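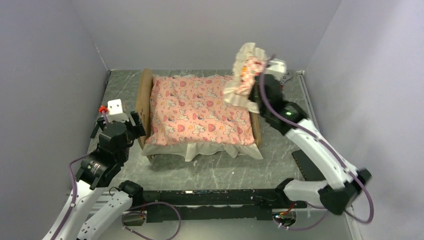 How to Sew a Doll Bed Set: Comforter, Ruffled Skirt and Pillow

By Tala Sabbagh
February
44 comments | 200 shares

A doll bed looks unfinished until it has proper bedding, and a full set takes one afternoon. These directions make a comforter, a gathered bed skirt and a small pillow with a ruffle border. All the seams are straight, so a beginner can do them on any machine, or by hand if you have the patience.

I don't give finished sizes because doll beds vary so much. Measure yours and write the numbers down before you cut anything. You need the length and width of the mattress, the height from the top of the mattress to the floor, and the height from the bottom of the mattress to the floor.

What you need

Printed cotton for the comforter and the pillow center
Plain white or cream cotton for the skirt and ruffle
Thin batting
Polyester stuffing
Matching thread, pins, a hand needle
An iron

Choose a print with small motifs. A large print gets chopped up at this scale and you end up with half a flower on the pillow. Pink is always popular with the children I sew for, and anything with little animals on it. Quilting cotton works well. Flannel is too thick once it has been turned right side out.

Wash and press the fabric first. I skipped this once with a cheap cream cotton and the skirt shrank away from the floor the first time it was washed.

The bed skirt

Cut a rectangle of plain cotton the same size as the mattress plus a seam allowance on all sides. This is the deck, and it lies flat under the mattress where it won't be seen.

For the ruffle, add up the sides that will show. On a bed with a headboard that means two long sides and the foot. Multiply the total by 2 and cut a strip that long, joining pieces if you have to. The depth is the distance from the bottom of the mattress to the floor, plus a seam allowance and a narrow hem.

Hem the bottom edge and both short ends. Run two rows of long stitches along the top edge, leaving the thread tails loose. Pull the bobbin threads and slide the gathers along until the strip fits the three sides of the deck. Pin it right sides together, with extra fullness at the two foot corners so the skirt can turn without pulling. Stitch, then hem the headboard end of the deck.

If you like a skirt that spreads out a little on the floor, cut the strip slightly deeper. Imtiaz Siddiqui asked in the comments about split corners. You can make the ruffle in three separate pieces, and that is the better choice for a bed with posts at the foot.

The comforter

Cut two pieces of print, or one print and one plain for the back. The width is the mattress width plus the drop you want on each side. The length is the mattress length plus one drop at the foot. Add a seam allowance all around. Cut a piece of batting to match.

Lay the batting down, then the back piece right side up, then the top piece right side down. Pin well and sew around the edge, leaving a gap at the headboard end big enough for your hand. Trim the batting close to the stitching and clip the corners. Turn it through the gap, push the corners out with something blunt and slip stitch the gap closed.

Press it lightly. I don't quilt mine - a few hand stitches through all the layers will stop the batting from shifting, and they hardly show on a busy print.

The pillow

Cut two matching rectangles of print, a bit narrower than the mattress once you allow for the ruffle. Cut a strip of plain cotton twice as long as the distance around the rectangle. Join the ends to make a loop, fold it lengthwise with the wrong sides together and press.

Gather the raw edge and pin it around one rectangle, with the fold pointing in toward the middle. Crowd the gathers at the corners. Baste it down, lay the second rectangle on top and sew around, leaving a gap on one long side. Turn, stuff and close by hand. Go easy on the stuffing. An overfilled pillow sits up like a ball and slides off the bed.

Making the bed

Lay the deck on the frame with the open end at the headboard, then put the mattress on top. Spread the comforter so the foot end hangs evenly, smooth it toward the headboard and set the pillow last. Press the skirt again if it has creased. For play, leave everything loose so small hands can strip the bed and make it again.

The whole set can go in a mesh bag on a gentle cycle at 30 degrees Celsius, or cold on an American machine. Dry it flat and pull the ruffles straight while they are damp.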